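Collecting demonstrations in a simulator

June 14, 2020

I spent most of May recording demonstrations for the picking project, and I want to write down how it went before I forget the details.

The project is called Nerncombe. The goal is modest: a policy that can pick up a small object next to a container and put it inside, starting from positions it has not seen. It learns by copying examples, so somebody has to make the examples. For this round that was me, with Libor Jelínek doing a share of them in the evenings.

We do everything in simulation for now. Libor wrote the control layer, which he named Havska, and I wrote the recorder that sits on top. Each attempt is saved as joint positions, gripper opening, object positions and a success flag. We don't save images during recording. We replay the attempt later and render whatever views we need, which keeps the files small and lets us change our minds about the views.

The total so far is 1175 attempts. I threw out 201 of them. Most of the bad ones were my own fault: I closed the fingers too early, bumped the object, then chased it across the table. At first I kept those if the object ended up in the container, on the theory that recovery is useful to see. It probably is, but mine were messy, with long pauses while I worked out what to do. The first policy we trained learned the pauses very well. It would drive the arm over the table and just stop.

So the second thing I did was write a trimming script. Any stretch where the arm barely moves for more than 20 steps gets cut down, unless the gripper is opening or closing at the time. That exception took me an evening to find. Without it the script was cutting out the grasp itself - the one part we can't do without.

I also changed how I start each attempt. Early on I always reset to the same pose with the arm high up, and the approach came out nearly identical every time. Now the recorder picks a start at random within a set range, some low over the table, some further back. It's slower to drive by hand and I make more mistakes, but the examples cover much more ground.

Rendering has its own questions. We use 4 views, and I've gone back and forth on the low one, set just above the level of the tabletop.

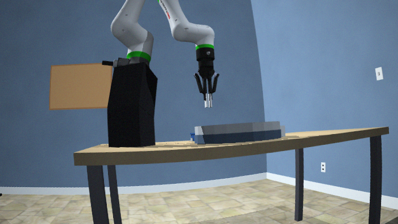

My worry with any view that low is that the policy can't see into the container, so it has no way of telling whether the object went in. Libor's answer is that height above the table is very easy to judge from down there, and height is what we get wrong most often. We've agreed to train once with it and once without, on the same attempts, and compare.

The next job is labels. The success flag is set by a simple check on where the object is at the last step, and I've found cases where it was marked as a success while the fingers were still holding on. I'd like the check to wait until the gripper is open and the object has settled. That means replaying every attempt again, which my machine can do overnight if I remember to turn off sleep mode.

After that I'll record another batch with the container moved around more. I kept putting it in nearly the same spot out of habit.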